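Food & Drink > Openings and Pop-ups

Jellomen promises a 21-course dessert night. Bring your own skepticism

2 min read

Jellomen, the gelatin-and-noodle counter on the ground floor of the old Stulteck building, is closing its regular menu for one night on Thu 24 June to serve what it calls "the longest dessert in town." That means 21 courses, all of them small, all of them sweet or sweet-ish, at $70 a head before drinks.

Readers with decent memories will recall the last time this kitchen got ambitious. The "endless dumpling" evening was supposed to run until midnight and was out of dumplings before nine. Owner Jayson Castillo blames a supplier for that one. He says this menu has been tested twice on staff and once on paying customers, though he wouldn't say how many of those customers made it to the end.

"People hear 21 and they panic," Castillo said. "Most of these are two bites. You'll leave full, you won't leave sick."

We'll see. The draft menu we were sent lists only 16 dishes by name. The other five are marked "surprise," a word that can cover a lot of things, including a kitchen that hasn't made up its mind. Of the ones we can read, the plum jelly with black pepper sounds good, and so does the cold rice pudding with burnt honey. The cucumber marshmallow we would like to hear more about.

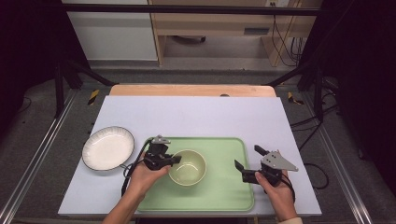
Drinks come from Hostumetti, the soda maker on MacLeod Street, and they are where the bill starts to climb. A pairing of six half-glasses is another $32. There is no alcohol in any of them. Tap water is free, and after a dozen courses of sugar it may be the better choice.

There are two seatings, at 5:30 and 8:15. The early one has to be out by 8, which works out to a new course every seven minutes or so, with no time allowed for anyone arriving late. If you can only do one, take the second. Nobody will be waiting for your chair.

Tickets are sold online only and can't be refunded, though you can pass yours on to a friend up to the day before. Jellomen says its mailing list has 2341 names on it and that it expects to sell out within hours. It said the same about the dumplings, and there were seats left that afternoon.

Vegetarians should ask before booking. The kitchen says it can swap agar for gelatin "in most courses," and when we asked which ones, we were told the list was still being worked on. Castillo is already talking about a savory version in September.

Filed under: Pop-ups, Dessert, Tickets

Contact the food desk | Copyright, all rights reserved | Back to top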